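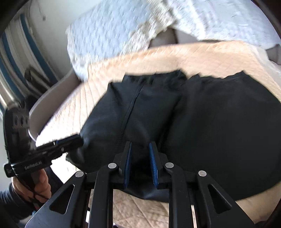

The Wila cover on our sofa, with a big black garment spread out on top of it.

Prusstead Wila quilted sofa cover, peach-beige
Reviewed by Hà, 9/14/18

I've had this on the sofa since May, so I think I've sat on it, slept on it and spilt on it enough to have an opinion. Short version: I like it a lot, I'd buy it again, and I do have a moan about the ties.

I wanted something to throw over a sofa that is still comfy but has seen better days. My last cover was an Erkuvance one, the stretchy sort that you have to tuck down the back with a wooden spoon every evening, and it drove me up the wall. The Wila isn't stretchy at all. It's a quilted sheet with a bit of padding in it, you lay it on, smooth it out and off you go. It took me longer to get it out of the bag!

First the colour. The website calls it "peach sand" and on my screen it looked almost orange, so I nearly didn't bother. In our living room it's much softer than that, a sort of warm beige with a bit of pink in it when the lamp's on. It goes with everything we've got, including the curtains, which I can't say of many things.

The other thing about the colour is that I do all my folding on the sofa (the table is always covered in post and half-done jigsaws) and most of what we wear is black. On the old dark cover I'd lose socks for days. Against the pale quilting I can find the edges of things, see which side the seam's on and spot any fluff before it goes in the drawer. Stretchy gathered bits are still a pain to get flat, but I can't blame the cover for that.

I did worry that the black stuff would rub off on it. So far, nothing. I had a new pair of jeans leave a faint bluish smudge on one arm in the summer and that came out in the wash.

Washing, then. The label says 40 degrees and I've stuck to that. It fills the drum, so don't plan on putting anything in with it. It came out a touch crinkly the first time, then settled down once people had sat on it. Drying is slow. On the line in July it was done in an afternoon, but indoors on the airer it took 2 days and made the whole room smell of fabric softener, so pick your weather if you can. The stitching has held, apart from one little loose thread near the front edge, which I snipped.

Does it slip? A bit. I wouldn't say it stays put, because I've got a sofa full of people who flop, but it needs a tug in the morning and that's all. The back has some sort of grippy dots on it and they do help.

Now my moan. You get 2 ties to go round the back and they're far too short for anything but a very slim sofa. I've added a length of ribbon to mine and it looks daft, though only the wall can see it. For the price they could have given us a few more inches.

The arm pieces are sold separately at £16 the pair. I got them and I'm glad I did, but I'd sooner it had all come in one bag. Measure first as well! Ours is an ordinary sofa and the seat section, at 90 cm wide, fits with a little to tuck down each side. If yours is a deep squashy one, go up a size.

Four stars from me, and it would be five with longer ties.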